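# The Pad That Would Not Let Go

The fault report from Kesum ran to four lines. A hand-held gripper, used at a table to record grasps for later playback on an arm, had begun to log closed jaws while the jaws were open. The operator reset the tool and carried on. By the end of the shift 303 recordings had been stored, and a spot check found the same error in the first of them.

Marijke Meijer was given the job of finding out why. She works on end effectors at Kwofie, the shop that builds the fingers, and her first guess was the encoder. It was wrong. The encoder read correctly on the bench in both directions, with the fingers on and with the fingers off. The fault came back only when the tool was run at the table for a stretch of normal work. 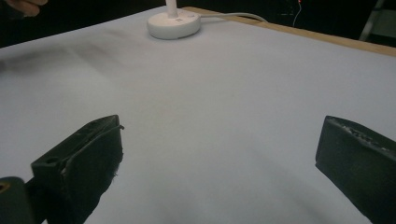 *Jaws open above the tabletop. The pad on the left finger is frayed along its edge, with a sliver of material curling from the corner.*

The fingers are simple parts. Each is a dark block with a flat inner face, and the pad gives that face its grip. Kwofie's drawing calls for the pad to stop short of the tip. Once an edge lifts, the pad can fold over on itself and double its thickness at one spot. The jaws then meet early, the travel comes up short, and the software takes the new stop as its closed position.

That last step did the real damage. The recording package, Flondov, sets its zero again each time it sees the jaws stall. The feature was added to handle slow wear, where the closed position creeps by a small amount over weeks. A folded pad moves it all at once. When the fold springs back, the stored zero is off by the full thickness of the fold, and every reading after that carries the error until the next stall.

Meijer got the fault to repeat in two ways. In one she lifted the pad edge with a blade and cycled the tool until the fold formed. In the other she left the pad alone and stuck a strip of tape to the face. Both gave the same jump in the log, and both cleared after a full close on a clean pad.

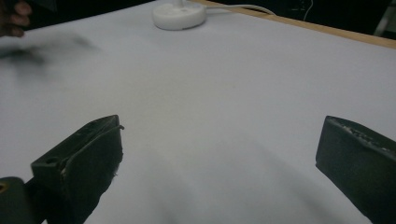
Wear of this kind is easy to miss during a session. The operator is watching the object and the tips, the parts are nearly black, and a few loose fibers do not change how the tool feels in the hand. The Kesum crew had a check sheet, but it covered the cable, the battery and the screws. The pads were listed under monthly service.

The safety side took longer to settle. A bad zero in a recording is a data problem. On a powered arm running the same logic, the controller would believe it had room left to close when it had none, and would keep driving. Gulach, which supplies the arms, limits grip current in firmware, and in Meijer's tests the limit tripped before either finger bent. She still asked for a hard bound on how far the zero may move in one step. Gulach agreed to it for the December release.

Flondov now rejects any shift larger than the bound and stops the recording with a fault code. The pads are checked at the start of each shift, tips first, and changed if an edge can be lifted with a fingernail. Kwofie is testing a new pad with a beveled edge and a different adhesive. It has not yet been cleared for use with the older fingers, where the mounting face is narrower.

The recordings from the bad shift were kept. Meijer tried to correct them by adding the offset back in, but the fold had come and gone several times and the log did not show each change. They are marked as unusable for training and held for testing the new fault check.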